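Grasp planner keeps going for the bottle neck when the bottle is lying down

Nelli Seppälä
Jun 3, 2022

I have an arm on a fixed table with an overhead camera. The planner takes a point cloud, samples grasp candidates and ranks them with a learned score. Upright objects are fine. With a bottle on its side, the top candidate is nearly always at the neck, and I would like it nearer the middle so the lift is balanced.

I sample 3,000 candidates per object and keep the best 39 for the reachability check. Raising the number kept didn't change the winner. The view below is from the overhead camera, turned sideways compared with my base coordinates.
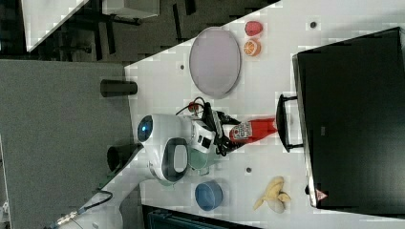
What I have tried so far

1. Cropping the cloud tighter around the bottle. No difference.
2. Adding a penalty for distance from the centroid. This works for the bottle but then the mug is grasped across the body and not by the rim.
3. Turning off the collision check against the table. The winner moves to the middle, but the plan puts the fingertips below the table surface.

Is there a usual way to do this without a rule for each object?

Agustina Carrasco

Your third test gives it away. The middle of the bottle is wider than the neck, so the fingers have to go lower to get past the widest point, and those candidates are thrown out by the table check. Look at your table clearance. If it is still at the default it is probably too large for a top-down grasp on something lying flat. Bring it down in small steps and log how many candidates survive each time. Also check that the gripper's collision model isn't padded as well, or you are paying for the same margin twice.

For the centroid term, scale it by the length of the object along its main axis. A mug is short, so the penalty nearly disappears.

Arvo Ruotsalainen

I would just drop to 1,000 samples, it's faster.

Seo-ah Ok

Fewer samples won't move the winner. Agustina is right about the padding. I had 2 margins stacked, one in the scene file and one in the planner config, and only found it by drawing the collision shapes over the cloud. Check the camera rotation while you have that view open, as a small error there tilts the table plane and eats into the clearance at one end.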